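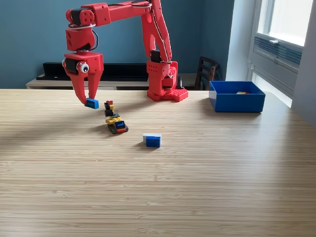
erudby_attic wrote:
Lovely to see a table with bricks on it again, but I'd have to ask what you're doing about the grain. Ours is bamboo and the small pieces leave tiny dents in it if anyone leans on them.

pantbybus wrote:
Hello, and thank you for the welcome! I wasn't sure anyone still looked in on the building board. No dents so far, though I did oil the top in March and that may have helped (or I may simply not have got close enough with my glasses on). My question is really about small builds, the sort you finish in one sitting with a pot of tea beside you. I love them, but mine always end up as a black base with a bit of a tower on it, red at the very top and yellow wherever I've run out of black. Does everyone fall into the same few colours, or is it only me?

Codima wrote:
Not only you. I've got a drawer of 500 mixed pieces from the Astudside swap and I still reach for black first. It hides the joins and it makes yellow look really cheerful. I'd keep the narrow stack as it is and put a bit of blue low down — one small brick would do it.

erudby_attic wrote:
I'm going to disagree, kindly. Blue low down next to black just disappears, at least under the lamp in my attic. Put it up near the red where people can see it. And a wide base wants a lighter edge, or the whole thing looks like a boot.

Codima wrote:
There is nothing wrong with a boot! My best build of last winter was very nearly a boot. I've had blue against black on the windowsill for months and it shows up perfectly well in daylight, so perhaps it's your lamp.

erudby_attic wrote:
It may well be the lamp, I'll give you that. I still say higher.

pantbybus wrote:
You've both been very kind and I shall probably try it both ways and then be unable to choose. Can I ask as well how you store the little ones? I've been using 3 biscuit tins, and every time I want a single blue brick it is at the bottom of the last tin, under all the wheels.

Codima wrote:
Shallow trays, every time. Mine have 4 compartments each, sorted by colour, and I tip them on to a tea towel so nothing rolls off.

erudby_attic wrote:
By shape, please, never by colour! You can spot a blue brick among red ones in a moment, but finding one thin plate in a heap of black is an evening gone. Bring your tins on Friday if you're coming over to Astudside and we'll sort them together.

pantbybus wrote:
I'd like that very much. I'll be on the 41 from Pant, with the tins in a shopping bag, so listen out for the rattling.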